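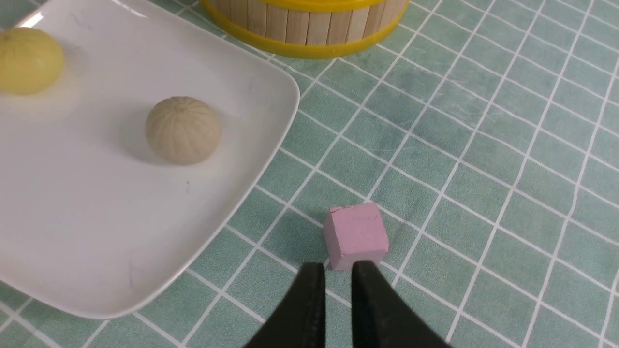
Robot arm on the steamer station, what happens to the people?
Forum: Kitchen and Catering Work > Equipment and Jobs

bunline_pat
Posted October 2025
I work at the Bundgaard commissary kitchen. They're trialing an arm for moving buns in and out of the baskets. Right now it's on a practice table with a plate and one steamer, and the plan is to put it on the line if the trial goes well. There are 12 of us on the line. Management says no jobs go, only that "duties shift." Has anyone been through this and can say what shifted?
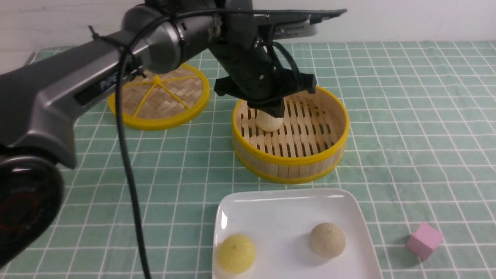

Gripper holding a bun over the basket.

lultbridge_dave
We got two of them at Lultbridge in July, for trays, not buns. Nobody was let go. What changed is that the easy part of the shift went away. Loading was boring but you could talk while you did it. Now I watch the arm, clear stops and fill out a log. I go home less sore and more tired, if that makes sense.

kmoss
Makes sense to me. Ask who clears the stops and whether it pays more. At my place it was added to the job description with no raise.

Fedier_nights
I disagree with Dave a bit. I had wrist trouble for years from loading baskets and I would have handed that job over any day. People talk about it like it was the good part of the work. It wasn't for me.

lultbridge_dave
Fair. I never had the wrists. I was speaking for my own shift.

bunline_pat
They did say 30 minutes of training each. That doesn't sound like enough to be responsible for a machine.

kmoss
It isn't. Ours was a slide deck and a sign-off sheet. Get it in writing what you are and aren't supposed to touch when it stops.

idun_a
Idun Amundsen here, shift lead at Bidum. Our mistake was setting it up without asking the people who did the job. They knew which baskets sit crooked and how soft the buns are on a humid day. We ended up redoing the layout. Pat, ask if your line can spend time at the practice table before anything gets bolted down.

Fedier_nights
Agree with that. Also ask what happens to the hours when somebody quits. We didn't lose anyone to the arm either, but two people left and weren't replaced. That's how the numbers go down.

bunline_pat
Hadn't thought of that one. We have a meeting with management next week and I'll bring up the hours and the training. Will post what they say.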